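The Cat on the Dishcloth

My uncle Vlastimil left me 700 crowns, a bicycle with no chain, and his kitchen.

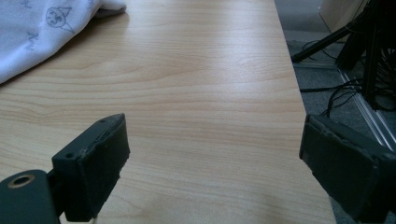
The table came with the kitchen, and I'd been told to get rid of it by everybody who had ever bumped a hip on it. I was going to, really! I had Kamil Koubek coming over from Trindodberg with his van, and all I had to do was wipe the thing down. But I'd dropped the white cloth in a heap at one end, and there was that little gray cat looking up at me out of the folds, round eyes, pointed ears, scribbles all over the place beside it. I knew that cat. Vlastimil used to draw it on the backs of envelopes when I was small (on the gas bill too, once, and my aunt had words) and he told me it lived in Zedport and worked nights on the ferry.

So I sat down. I must have sat there a good while, running my thumb along the wavy grain and trying to remember how the ferry story ended. The cat had 42 keys and lost one, and the captain was furious, and then — I couldn't get any further than the captain.

Kamil knocked with his elbow because he was carrying two coffees.

"Is it unscrewed?" he said.

"No."

He put the cups down, looked at the table, looked at me. He'd driven 21 kilometers for this.

"He told me that one too," he said, when I showed him the cat. "The key was in the soup."

"Whose soup?"

"The captain's. Have you got any sugar?"

I got up to look for the sugar.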